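The snack box, month two: still waiting to be won over

3 min read

I said in May that I would give the Grirkus snack box a second chance, and a second chance it has had. The pitch hasn't changed. You pay them, they pick, and you "discover" things. I have a corner store for that, and it lets me see the price first.

This month's delivery got tipped out on the bed on Saturday, the kitchen table being buried in tax papers. The waffle was the one I had hopes for. It has the best wrapper of the bunch, and in my experience the best wrapper usually holds the driest snack.

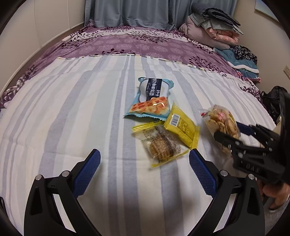

The waffle in its blue wrapper, with a yellow packet, a transparent one with yellow ends, and a clear bag of snack pieces.

I was half wrong. The waffle was soft and tasted of egg and butter, and I would eat another one. The biscuit was fine. Fine is also what I'd say about the crackers at my dentist's office. The pale pieces in the clear bag were mostly air and sugar, and I am still finding crumbs in the sheets.

Grirkus says it has 574 snacks in its catalog. Brundden, the rival box, claims 651. I don't know why either number should impress me when so few of them reach my house. Leckie Street Market has a whole imported aisle, and you can put back what you don't want.

I'm skipping next month. If you're tempted, split a box with somebody and make them take the puffy ones.

Comments (3)

arker_reads: Eating on the bed is your real problem here.

plainoats: We canceled after the first box. The waffles were good, I'll give them that.

nightshift60: The puffy ones are the best part and I will not be taking questions.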